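Home | News | Software | Hardware | Events | About
Print this article | E-mail this article

Two-arm planner learns to wait its turn

Nutitz has released version 3 of Preda, its motion planner for paired robot arms, and the headline feature is manners. The old release planned each arm separately and checked for trouble afterward, a bit like two people reaching for the last dinner roll and discussing it in the emergency room. The new one puts both arms into a single schedule, with a shared map of who gets which piece of air and when.

The company has been trying it out on dishes at its lab in Vuldale. Dishes are cheap, familiar, and very good at telling you when something has gone wrong.

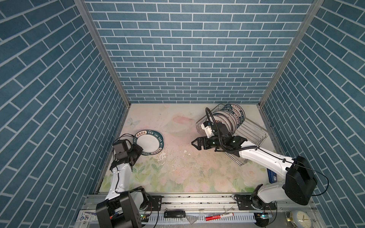
Preda treats every grasp as a promise that the other arm has to plan around. Once a gripper closes, whatever it holds is added to that arm's outline, and the space left for its partner shrinks to match. A plate gripped by the edge and tipped up on its side is an awkward case, as it sticks out a long way from the fingers and leaves the second arm, waiting with open claws by the dish rack, a good deal less room to be helpful in. Version 2 dealt with this by stopping both arms and reporting "no path," a message its users came to know well.

Nutitz ran 1,449 trials of the planner on plate tasks. It says 129 ended in a replan that took longer than the two-second limit, and it has published the logs for all of them — a generous gesture, or a way of getting other people to debug its timeouts. Most of the slow ones came from the rack, where the rims overlap and the perception module has trouble deciding where one plate stops and the next begins. A fix for that is promised in November.

The other change is to grasp checking. Preda now asks for a fresh pose estimate just before contact, even if the last one is only a moment old. Plates lying flat get a separate routine that goes for the rim, while plates standing in a rack are ranked by how easy they are to reach, with the front one usually winning. The release notes call this "opportunistic selection." Anyone who has put away dishes will know it by other names.

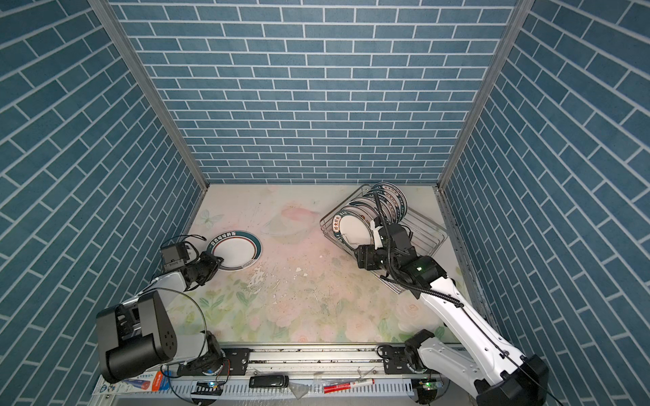 Price and availability

Preda 3 is out Tuesday. A single-cell license costs $1,190, and the version with the replay viewer is $3,000. The viewer lets you scrub through a failed plan and see which arm was to blame, so labs with two programmers may want to think it over first. Existing customers get the upgrade free, along with a converter for old configuration files that handles everything except custom tool shapes. Those still have to be typed in again by hand.

A plug-in for Grosia, the company's simulator, ships the same day. It needs the current Grosia build and will refuse, politely, to load on anything older.

We use cookies to remember your settings. By continuing to browse you accept our cookie policy. OK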